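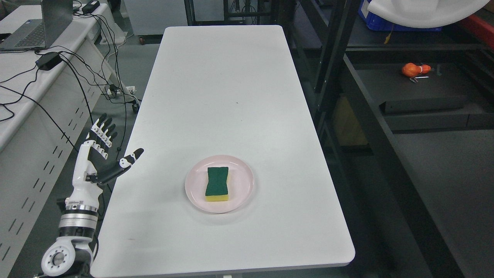
One respondent to the Kuden survey held that a sponge kept on a plate is never put away, only parked, and that a household which calls this storage has given up on storage altogether. Several written comments took a similar line. We treat the question as open, and examine it for the case of the two-layer kitchen sponge, with a green scouring face and a yellow foam body, set down on a plain plate on a table.

3.2 Resting place and orientation

Of the 300 households in the Pennington sample, 80 kept the sponge on a plate or saucer. The remainder used the sink edge, a hook, a rack or a closed tub. The plate group is of interest for two reasons. The plate can be moved without touching the sponge, and its rim holds back water that would otherwise reach the table top.

Orientation was recorded as foam down or scourer down. With the foam down, the softer layer lies against the plate and the scouring layer is open to the air. Water drains into the lower part of the foam and stays there until the sponge is turned or squeezed out. With the scourer down, the coarse layer holds the foam slightly clear of the plate, but crumbs caught in it are harder to see. Respondents seldom gave a reason for their choice.

Figure 3. Sponge and plate, resting and lifted.
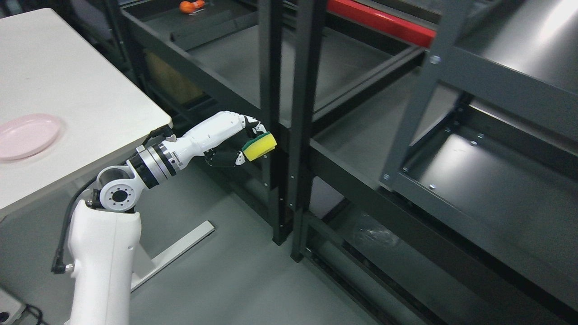
Shape also affects handling. A sponge with a waist along its long sides can be gripped at the narrowest point, and the same grip serves for wiping and for setting down. Straight-sided sponges were picked up by the end more often, and were more often put back partly over the rim.

The Clerix diary study, which ran through November, collected 1,000 entries on wiping and putting away. Entries that mentioned a plate were longer than the others and more likely to mention the table as well. The Turkden entries were excluded from this comparison, as the form used there did not separate plates from trays. Drying time is dealt with in the next section.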